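Progress report, June
Stomwood finishing shop: automated table handling and cleaning
Prepared for Constanza Yáñez by Dardo Insaurralde

Where we are
The Orellana cell handled 2,182 pieces this period against a plan of 2,531. I would not read much into the gap. Most of it comes from two stoppages while Videl changed the software, and the hand line covered the orders.

What it has changed for people
The case for funding said the wipe-down crew would be freed for inspection. So far they have been freed for watching the cell. Loredana Caruso's team still checks every top by eye, and now also clears faults, a job that is in no one's description or pay grade. Pouran Salehi has asked for this in writing twice. I think she is right.

Teaching by hand
Staff record the motions themselves with the hand-held grippers. Each person has given 11 hours to it, taken out of normal shifts. They are good at it, but I have yet to see those hours in anyone's savings figures. Pads are scuffing and the edges of the fingers are wearing, so spares need a budget line.

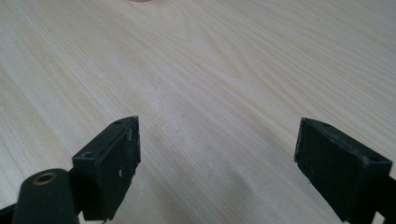 Requests for next period
Hold the second payment to Videl until faults are logged by cause.
Settle the pay grade question before Wullbridge starts its own cell.
Let the crew, through Loredana, decide which tops stay on the hand line.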